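Bean Growers List — May 2024
Subject: Re: Suva beans, seed swap leftovers, what to do about cold soil

Quick reply before work, sorry for the mess. Bits of your message quoted below, top and bottom.

> Got my packet of Suva from the swap, thank you to whoever packed
> it. Two questions. First, do you soak? The sheet that came with
> the seed says soak overnight, but everybody here seems to say no.
> Second, the soil in my beds is still cold and we're up at 1,000
> feet, so spring drags. Should I wait, or start them inside in
> pots? I have a sunny window and not much else. Last year I
> planted straight out and lost nearly the whole row.

OK. Soaking. I don't soak Suva. Did it one year, left them overnight in a bowl on the counter like the sheet says, and half of them split their skins and went to mush in the ground. That sheet has been going round for years and I think it was written for the Valcárcel, which has a coat like a pebble and really does need help. Somebody copied it over and now it goes out with everything. If you can't stand not doing something, two hours in lukewarm water, then straight in. No longer.

Cold soil is the bigger thing. I'd bet money that's what got your row last year. Bean seed sits in cold wet dirt and rots, simple as that. You dig down to look and there's a brown skin with nothing in it. People blame mice. 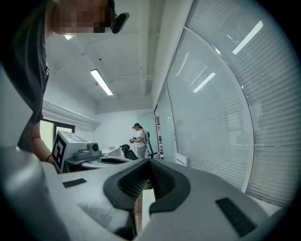

So yes, pots. But late. Everyone starts them too early, me included, and then you've got two feet of vine wrapped around the curtain rod and nowhere to put it. I go 12 days before I want them out. Deep pots, one seed each, ordinary potting mix, water once and then leave alone until you see a loop of stem coming up. Don't keep poking at it. The window is fine, turn the pots every day or they lean.

Cardboard tubes work if you're short on pots. Peat ones I gave up on, they dry out along the rim and pull the water away from the roots. Beans hate having thier roots messed with so whatever you use, it has to slide out in one piece.

Then hardening off. Couple hours outside in shade, then more, bring in at night. If you get wind where you are keep them low behind something. A bean leaf from a windowsill is basically wet tissue.

> Also, is anybody growing Miven next to Suva? I would like to save
> seed from both and I only have the one fence. I've read beans
> don't cross, and I've read they do.

Both, annoyingly. They mostly pollinate themselves before the flower even opens, so for eating, plant them in each other's laps, who cares. For seed I want a gap. Bumblebees will chew their way in. I had Miven and Valcárcel on one trellis and the next year got a tan bean with a purple smear that was neither. Pretty thing. Tasted like chalk.

What I'd do with one fence: Miven on one end, Suva at the other, and something tall and flowery in the middle that the bees like better. Borage, dill gone to flower, anything. Save only from plants at the far ends and eat whatever grows near the middle. Six plants at each end is the least I'd save from, more if you have the room. Pull anything that looks off before it blooms — wrong leaf, wrong height, wrong color flower, out it goes. Hard to do when you only have a few plants, I know.

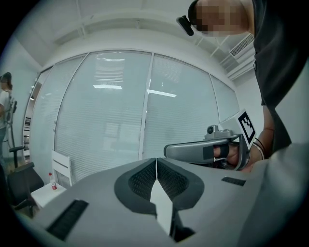 And let the pods go all the way to paper on the vine. If frost is coming pull the whole plant, roots and all, and hang it upside down in a shed or garage. I've had them finish like that into December no trouble. Shell when they rattle. Bite one: if your tooth leaves a dent it isn't ready for a jar. I freeze mine for a few days after that, for weevils, but ONLY once they're properly dry. Damp seed in the freezer is dead seed. Ask me how many jars.

> Last thing. How many should I plant if I want enough to eat and
> still send some back to the swap? I don't have a feel for it yet.

Depends how you eat. For the swap we ask for one packet's worth back and nobody is going to chase you for it the first year. For the pot you need way more than you think. I got 400 beans off the short fence one bad summer, thought I was rich, and it came to a few suppers. Plant the whole packet except for a pinch you keep back in an envelope. Always the pinch. If the slugs come or you get hail you have something to start over with.

Write the year on the envelope. And the name!! I have an entire cookie tin of "white, good, from the swap."

Other stuff while I'm here, for the whole list:

Gustby swap leftovers are still in the box at the library, mostly Miven and some lettuce that's getting old. Take what you want. The lettuce I wouldn't count on, sow it thick. Please put the lid back on properly, the last batch of pea seed got damp.

The Valcárcel is all gone. I can spare a little in the fall if mine do anything. They were slow last year, pods didn't fill until the nights were already cold, so anyone up high should probably skip it and stay with Suva.

Whoever asked about inoculant — I've used it and not used it in the same bed and couldn't tell you which was which. If beans grew there before I wouldn't spend the money. New ground, maybe.

Still looking for poles. Straight ones, taller than me, will pick up. Can trade for rhubarb, I have more rhubarb than sense right now.

Have to run. If your pots are up and leggy before the ground's warm write back to the list, theres a trick with burying the stem a bit deeper that sometimes saves them.

— zone 5 side of Gustby, clay and rocks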